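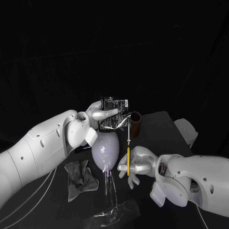

A yellow handle, a thin metal shaft and a loose corner of clear film.

THE LAST THIN LAYER
By Arlindo Trindade
February 2018

My mother opened everything with a kitchen knife. Coffee, batteries, a new shirt, the letter from the bank. She held the thing against her apron and pushed the point in, away from herself, and we children had to stand behind the table until it was finished. When I came to live in Amstead I bought a kitchen knife for the same purpose, and in my first winter I cut my thumb on the wrapping of a box of tea. I still have the mark. The tea was not very good.

I have thought about clear film more than most people, I suppose. For five years I packed orders in the storeroom of Lavix, a shop that sold stationery and small gifts, and a large part of the day was film. We put it on and, when a customer brought something back, we took it off. Before Christmas we could send out 300 parcels in one day, and in the evening there were little pieces of it on our sleeves and in our hair.

Film has a simple duty. It keeps the dust away, it holds the lid closed, and it tells the buyer that no other hand has been inside. For the last reason it must be a little difficult. If it opened by itself, the customer would not trust it. But between a little difficult and impossible there is a wide road, and many packages stand at the wrong end of it.

The trouble is nearly always at the beginning. Once there is a loose piece large enough to hold between two fingers, the rest comes away in long strips, with that dry noise which brings the cat. Before this moment you turn the package round and round, looking for the fold. Under a lamp the creases shine and every one of them looks like an edge. With a dark box it is easier, I find, because the film shows white where the light touches it. With a pale box you must go by touch.

Look at the corners first. On the machine we had at Lavix, the film was folded at the two short ends, like the paper on a present, and sealed with heat. The fold was thickest in the middle and weakest at the corner, where it often stood up a little. A fingernail was enough on a good day. On other days we used something thin and not sharp, pushed flat under the corner and lifted slowly. The flap curls outwards, and then you can put the tool down.

I say not sharp because a blade goes through the film and continues. In November of my second year we had 153 boxed notebooks returned for a wrong colour, and the new boy opened them with a cutter. He was very quick. Almost half had a fine line across the cover, and these we could not sell again. Mrs Flollix, as we called the label printer, because this name was written on her side, made reduced price stickers for the whole afternoon.

At home I now keep a small pot beside the kettle with the things I use for opening. There is a butter knife with a bent tip, a wooden stick from a manicure set, and an old screwdriver with a narrow end which I have rubbed smooth. My wife prefers her teeth and will not discuss it.

Some makers put a tear strip round the package, the thin coloured line with a small tab. I am always grateful for this strip, and always a little afraid of it. If the tab breaks in the first centimetre, you are in a worse position than before, with a smooth package and no fold to find. Then I leave the strip alone and go back to the corner.

Where you hold the package is also important. Most people lay it flat and bend over it, and it slides away on the table. I prefer to keep it upright in one hand, long side up, and work from the bottom corner, so that I can see what the tip is doing. My mother has tried this. She said it was slow, and she asked where I had put the knife.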